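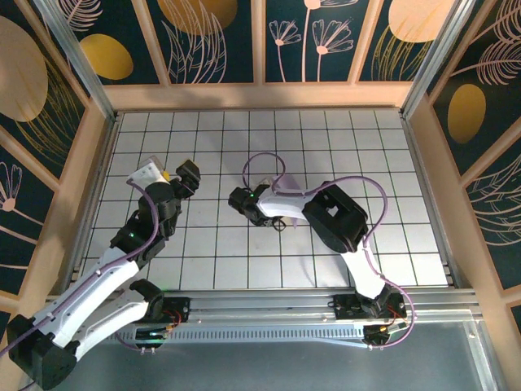

Station 2, both arms on the front rail, grid floor clear between the grippers.

Pre-session check, Aton station 2, 2023-02-01

Rail and base mounts tight: OK. I gave both a good shove and nothing budged.
Purple cables free through full reach: OK, but I'd like a bit more slack at the left elbow (I say this every time, I know!).
Wiring by the bases: OK. Please don't tug on the red wires when you wipe down the rail.
Emergency stop: OK, tested from both sides.
Hands out of the box before the leader arms go live: always, even for a two-second fix.

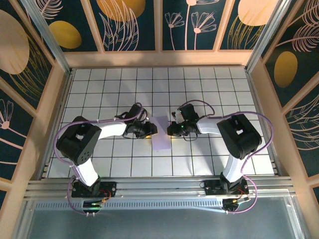 Lavender sheet at mid-grid, one gripper at each side.

Sheet placed by the start card: OK. A little tilt is fine, we want some variety in the examples.
Fingertip pads: WATCH. Still usable, new set due in April.
Episodes saved: 149 kept, 4 tossed for dropped video.
Disk space: OK after I moved the old Katayama runs over to Ovon.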